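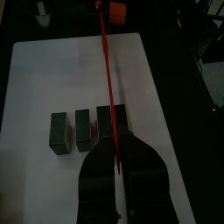

Budgeting a second bench cell, what would you cut?

Started by wijaya_bench, November

ok so we finally got told yes on money for a second tabletop cell, same general idea as the first one, and I have to turn in a list before the month is out. Typing this between meetings so sorry for the mess.

What I have so far:
two small arms
grippers + spare fingers
wrist cameras plus one fixed camera
table, frame, black cloth
cables, clips, brackets
props and small parts
spares (??)

The job is small stuff. Blocks, thin rods, putting things on a white board and taking them off again, little drawers, cups, trays. Nothing heavy. My boss wants one arm first and "the other one later". I think later means never. What would you cut? Arms are most of the total obviously.

---

Foster_22

Cut nothing, buy the two arms together. We did the one-now-one-later thing. By the time later came the vendor had changed the base and the bolt pattern didnt match. New plate, new cables, three weeks gone.

Also your spares line has question marks and it shouldnt. Fingers, always fingers.

---

oldrelay1994

Disagree with Foster. One arm, good table, good light. Get that working and THEN ask. You can learn most of what you need on blocks with one arm and a cheap clamp holding the other end. Plenty of people buy two arms and one sits there as a coat rack.

What's the light budget? I don't see light on the list at all.

---

wijaya_bench

Light isnt on there, good catch. We have room lights. Adding it.

re one arm, the clamp idea works for some of it, but half of what we want is two handed. Like holding both ends of something thin across a device. A clamp doesn't let go when you want it to.

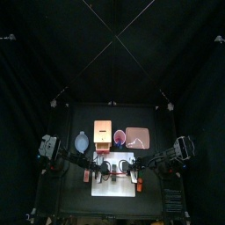

So the fixed camera, do I spend there or on the wrist ones? Quote I have puts them all at the same price which seems lazy. And the table, we went dark on top with the white board laid in the middle, can't decide if I should just order a white top for the new one and skip the board.

---

Cerkiden

Spend on the wrist. Fixed camera can be pretty ordinary if it never moves. Wrist ones get bumped, the cable flexes all day, connector goes. Buy extra cables for those, the short ones, and dont let purchasing swap them for whatever is cheaper.

White top vs dark: get both. A loose top panel is nothing next to an arm. Swap when you need to. Dark objects on dark table is misery, pale on white same thing.

---

Foster_22

Both tops, yes. Matte. If it comes glossy send it back.

---

oldrelay1994

More stuff on the list lol. He asked what to CUT.

Cut the cloth. Paint a sheet of board black, done. Cloth sags and picks up lint and somebody always leans on it.

---

Cerkiden

cloth is the cheapest line there. And you can get behind it to reach a cable. Try that with a painted board. Leave the cloth.

---

Darmawan Setiawan

Coming in from the purchasing side, maybe useful. I've put through a few of these.

Things I see left off nearly every time:
Power. Count your bricks. Get a strip you can switch from the front.
Somewhere to put the computer that isnt the floor.
Shipping both ways on repairs. Arms are heavy in the box and the return is on you with most of them.
Desk time. Someone has to set the thing up, and thats a couple of weeks of a person who was meant to be doing something else.

On one arm or two, ask the vendor for a written hold on the price of the second. Some will do it for a year. Then your boss gets his "later" and you dont get the bolt pattern problem, have them put the base version in the letter too. If they wont sign, that tells you to buy both.

---

wijaya_bench

Oh thats good. Did not know you could ask for that. Emailing them tonight.

Desk time isnt on any list here ever. Will try to sneak it in as "installation".

---

Foster_22

A price hold is only as good as the sales rep. Ours left.

---

Darmawan Setiawan

Which is why its a letter on company paper and you keep the PDF.

---

oldrelay1994

Fine, the letter I can live with. Still say one arm first.

What are you doing for spares in the end? Give me a number, I want to argue with it.

---

wijaya_bench

Right now: 2 sets of fingers per arm, one spare gripper, a bag of the little screws, clips and brackets. Called Witetus for the frame parts, they want 222 for the clips, brackets and corner pieces together. Feels steep for small bits but I'm not going to spend a day shopping around for clips.

---

Cerkiden

222 is fine. Pay it. But threadlocker on the finger screws and get double the screws, you'll drop them under the table.

Would trade the spare gripper for a second spare wrist camera btw. In my experience the camera goes first.

---

Foster_22

No. Gripper. Camera you can get in two days, gripper was nine weeks last time I ordered.

---

wijaya_bench

ok lead time wins, keeping the gripper, asking for one extra camera and seeing if anybody objects. List goes in at 4 pm tomorow. Will post what comes back with red pen on it.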